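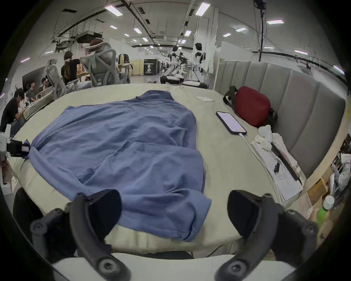 Doblar una camiseta sin creerse los trucos

Desconfío de los vídeos que prometen una camiseta doblada en dos segundos. Los probé casi todos y volví al método largo, que al menos sale igual cada vez.

1. Extender. Ponla plana sobre una superficie amplia y tira del bajo por las dos esquinas hasta que quede recto. Las arrugas pequeñas dan igual.

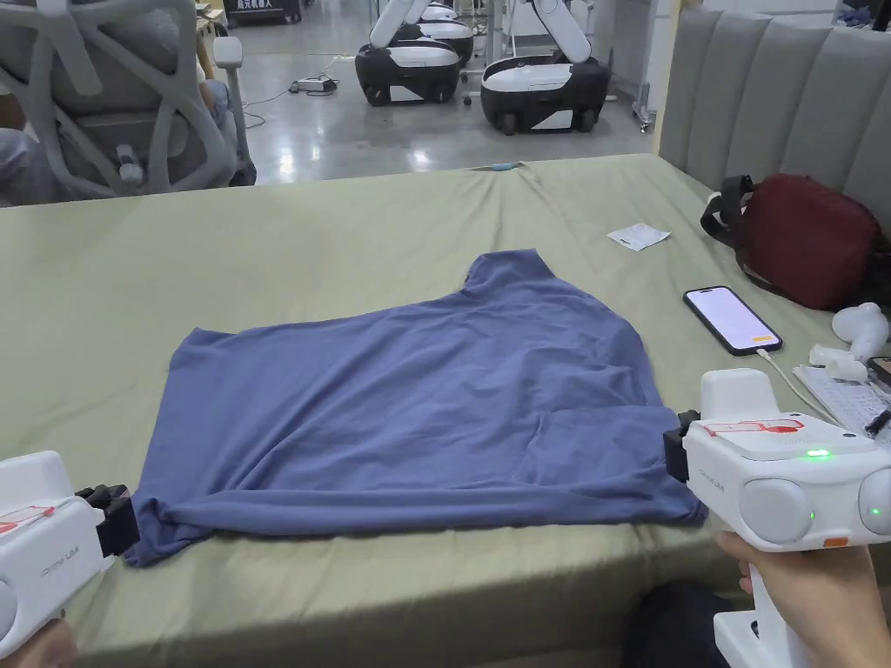
2. Doblar a lo largo. Lleva un lateral sobre el otro, mete las mangas y repasa el borde con la mano. Hay quien exige una plantilla de cartón; compré la de Bornik y acabó en un cajón.
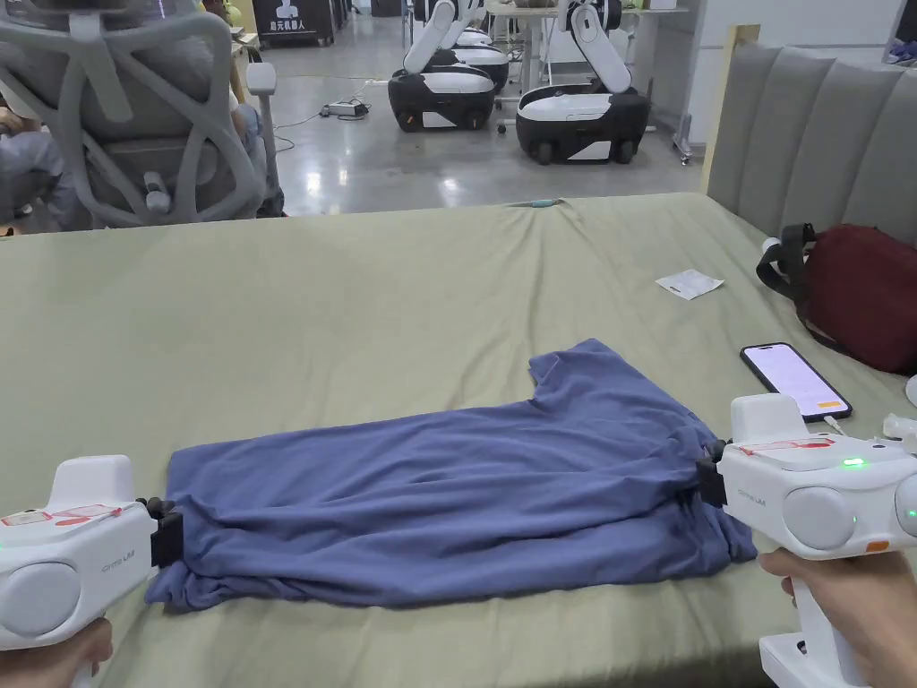
3. Reducir. El tercio de siempre me sigue pareciendo lo más sensato para un cajón de 30 cm. Thomas Sala defiende el rollo, pero a mí se me deshace. Antes de cerrar, estira un poco la tira por los dos extremos: si el borde de delante queda fruncido, como en la camiseta azul, alísalo ahora, que luego se marca.

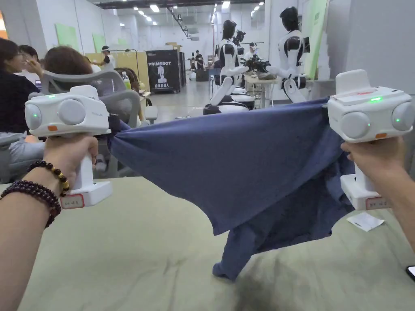 ¿Hace falta planchar antes de doblar?
Para una camiseta de diario, yo no lo hago. Una buena sacudida al sacarla del tendedero y listo.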